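3.2 Return rates and packaging

The second part of the survey dealt with small electronics bought online and sent back within the return window. Flovent supplied order records for 2,300 households, covering chargers, card readers, battery packs and similar goods. Records with no stated reason for the return were kept in the totals but left out of Table 4.

Households were asked in February whether they still had the original box when they decided to return an item. Those who had thrown it away were less likely to go through with the return, even when the seller did not ask for the box. Several wrote that they assumed it was required - the Noder return form does not mention packaging at all.
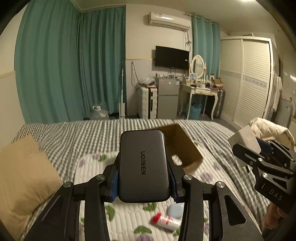
Figure 5. A small device marked UGREEN.

Size also played a part. Items that fit in a padded envelope were returned sooner than items that needed a carton, and the gap was widest among households more than 16 miles from a drop-off point. We had expected price to matter more than distance. It did matter for goods sold by Hofstetter, where the buyer pays return postage, but the effect was weak elsewhere.

Two limits should be noted. The records do not show items that were given away or left in a drawer, and the February questions relied on memory. Flelov orders were also logged by shipping date and not by delivery date, so their return times are nearly two days too long on average. We left them uncorrected in the main model and report the adjusted values in the appendix.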